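How to Buy a Robot (When You Have Saved Up for Half of One)

An explainer for readers of nine and up, and for any grown-up who has wandered in.

Suppose your school wants a robot. It would sort the lost property, or stack the chairs, or do one of those jobs everyone agrees is important and then runs away from. You find a robot you like. You look at the price. You go and have a lie down.

Grown-ups who buy robots for a living feel exactly the same way, but they are paid to get up again. What they do next is called budgeting. It means deciding what you will spend before you spend it, which is the opposite of how most people behave in a sweet shop.

Kadir Kocabaş buys machines for Brultska, a company that packs jigsaws into boxes. He says the first thing to write down is the job, in one sentence, with no robots in it. His was: "Put 60 jigsaws in 60 boxes every hour without losing the corner pieces." If you can't write the sentence, you aren't ready to buy anything, and you should put your purse away.

Next comes the list. A robot arm is a bit like a games console. The box on the shelf has one price, and then you get home and find you need a second controller, a cable, three games and somewhere to put it. With a robot, the extras have duller names. There is the gripper, which is the hand. There is the stand it is bolted to, the safety fence, the computer program, and the lessons for whoever has to look after it. There are spare parts too, and those are the ones people leave off the list.

Grippers deserve a line all to themselves. Fingers touch things all day long, so they get scuffed, and sooner or later they need replacing. They also come in different shapes. A finger that is splendid at lifting a box may be hopeless with a sock.

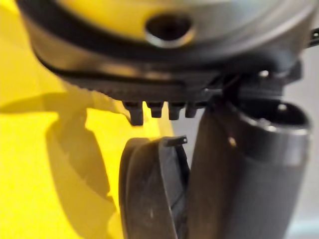 Why not just buy the cheapest one?

Because the price on the label is only the first bit of money you will spend. A cheap machine that needs lots of repairs can end up costing more than a dear one that gets on with it.

Margareta Oprea found this out with a gripper called the Fistgate. She runs a small workshop, named Oprea after herself, and she bought the Fistgate because it was on offer. In its first 90 days it was away being mended for 23 of them. She still had to pay a person to do its job, and the person, she points out, had never once needed posting to the factory.

So before you choose, ask the seller some nosy questions. How long do the fingers last? What does a new pair cost? Who comes when it breaks, and do they come in October or do they come next October? A good seller will have answers. A bad one will offer you a free pen.

You can also borrow before you buy. Zetberg, a firm that hires out robot arms, lets customers try one for 19 days. That is long enough to find out that it won't fit through the door.

Last of all, keep some money back. Choose an amount, put it on the list and call it "surprises". Then leave it alone until there is one. A new bobble hat for the robot doesn't count, however cold it looks.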